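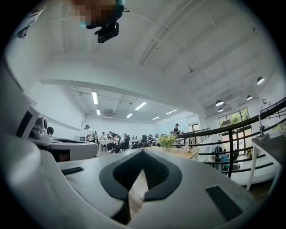
Hastar side table, light oak color with white legs

We list this one with some reservations. Zemetti calls the Hastar a table "for every room," a claim we'd take with salt. The top is a plain rectangle with a slight shine, and anything shiny shows fingerprints. It suits a vase or a couple of coffees. For a dinner for five, look elsewhere. 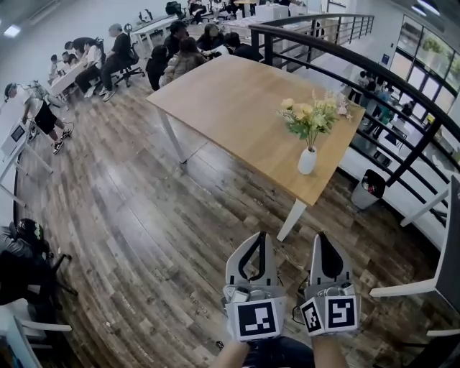

Page last changed: June, by W. Yen

The artificial flowers and white vase are not included. Neither is the trash bin.

Assembly is quoted at 3 minutes. Hok-lam Fu in our store needed almost 437 seconds, with the right wrench. The maker says the finish resists scratches; we haven't tested that and won't repeat it as fact. Felt pads are sold separately, and on a plank floor we'd buy them.

Warranty: 2 years, legs only. Ask for the Mok desk if you want the top covered too.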